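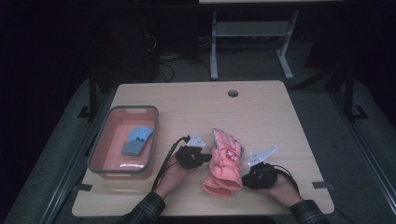 Glove table, pink one up. Light blue one already in the basket.

Quick one, I'm on break and my coffee is getting cold.

So people keep asking what it's like at Grernberg now that the sorting is going over to the machines. Short version: I still have a job. It's a different job. Same building, different end of it.

Before, gloves came back from the stores in big bags and you stood there and did them by hand. Pair them up, check the seams, toss the bad ones. 500 on a normal shift, more in December when everybody returns everything. My wrists were shot by New Year.

Now half of us are on the grippers. One in each hand, you pick the glove up with them, you put it where it goes, you do it again. The arms over in Dredville are supposed to learn it from us. Puffy gloves are the worst. You squeeze one side and the other side gets away from you. Bare hands you wouldn't even think about it. First week I dropped so many I wanted to throw the whole thing across the room.

Chiến Vũ is way better at it than me. He says slow down, I say I am slow. He did 80 in a row without a drop and was pretty unbearable about it at lunch.

What's changed for real: it's quiet. We used to yell across the line all day, radio on, somebody always singing. Now you're at your own table and you concentrate. I miss the noise more than I thougth I would. Pay is the same. Breaks are longer, 2 extra a shift, I'll take it.

Lesego Fourie asked at the meeting what happens to us when the arms are good enough. Answer was "new roles." Which ones? They're going to get back to us. Still waiting on that. She wrote the question down and put it up by the time clock so they have to walk past it.

I'm not mad at the machines, for the record. I just want somebody to tell me the plan before its done.

Ok break's over. Will write up the training stuff next time, a couple of you asked.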